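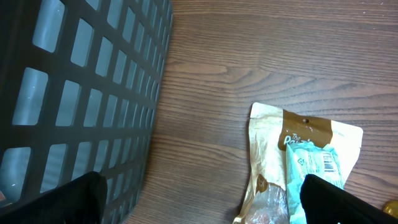 The large laundry basket on the wood-grain tabletop, with a crumpled snack pouch beside it.

Zodwa Pillay has spent most of her working life on containers that other people throw things into. She runs the household storage line at Venter, a small manufacturer of molded plastic goods, and before that she worked on produce crates. Laundry baskets now take up the larger part of her week. We spoke on a Friday afternoon about wall openings, rim stiffness, and why a basket of clothes so often ends up on a table.

Pillay begins with the wall, since that is where most of the design work goes. A solid tub is easier to mold and easier to wipe clean. It also holds moisture against the fabric. "If you put a damp towel at the bottom of a solid tub and leave it overnight, you can smell it the next day," she says. "Openings let some of that moisture out. They don't dry the towel. People expect them to dry the towel."

The openings on a typical basket are rounded rectangles set in rows, with bars between them. The rounding is structural. A square corner concentrates stress, and a basket is flexed every time it is lifted, set on a hip, or pushed through a doorway. Pillay's rule is to make the corner radius as generous as the bar width allows. "Somebody always wants crisp corners because they look sharper in the catalog. Then you get cracks starting at the crisp corners."

Bar width is the second variable. Thick bars carry load and leave less open area. Thin bars look light and mark the hands of anyone carrying a full load by the side wall. Her own preference is for a thick bar, even at the cost of some airflow. Opening size is limited from the other direction by what falls through or catches. Socks are the usual complaint. A child's sock will work its way partly through a tall slot during carrying and hang there until it snags on a door handle.

The curve of the wall matters more than buyers think. A bulged side gives more volume for the same footprint, and it makes the wall stiffer than a flat panel of equal thickness. It also makes the basket harder to store against a wall or in a closet. Venter sells both shapes, and the flat-sided one, listed as item 2613, sells better in apartments. "The round one is the better basket," Pillay says. "The flat one fits next to the machine. I can't argue with that."

On color she is brief. Dark gray and black hide lint poorly and hide dirt well. White specks and light scuffs show on a dark surface, and most of what shows is lint or detergent residue, which wipes off with a damp cloth. Scuffs from abrasion do not wipe off. A white basket yellows near a sunny window, and she has stopped recommending it for rooms with a south-facing window.

The second half of the conversation concerned use. Two years ago Pillay and a colleague, Thabiso Shabalala, asked 37 households to keep a written log of where their basket stood over the course of a week. The log covered time of day, surface, and contents. The floor of the bedroom was the most common location, as expected. The second was a table.

"We had designed for the floor," she says. "The base had feet with a hard edge, good on tile. On a wood-grain tabletop you don't want a hard edge. You want something flat and a little soft." The base was revised in June of the following year. The new one has a wider contact area and no mold line on the underside.

Why a table? The logs gave several answers. Folding is done standing, and a table is closer to elbow height than a bed. Clothes come in from the line through the kitchen. In some homes the basket serves as the general collector when a table is being cleared, and this was the use that interested Shabalala. Entries listed mail, toys, dish towels, phone chargers, and a good many food wrappers. In 27 of the households, at least one entry recorded something in the basket that could not be washed.

Pillay does not consider this misuse. She does have opinions on the order of work. Trash should be taken off the table first, before the basket is set down. A snack pouch weighs almost nothing and slides under a sleeve without being noticed. If it goes through the wash, the film usually survives in one piece, but crumbs and oil from the inside transfer to whatever is near it. Laminate should be wiped before anything clean is folded on it, and wiped along the grain if the surface has any texture. "One cloth, one minute," she says. "Then the basket."

Her other advice concerns placement. A large basket should stand to one side of the table, left side for a right-handed person, so that the clear area stays in one piece. Placed in the middle, it divides the work surface into two areas, neither large enough for a bath towel. She also advises against overfilling. Venter rates its rims for 200 lifts at full load in its internal test, and a basket that passes will last for years at normal loads. Heaped above the rim, the load shifts to one side when carried and the opposite wall bows.

I asked whether she uses her own product at home. She uses two, one round and one flat. The round one was an early sample with a slightly warped rim, and it is kept for towels. The flat one stands beside the washer, with a mesh bag clipped inside for socks.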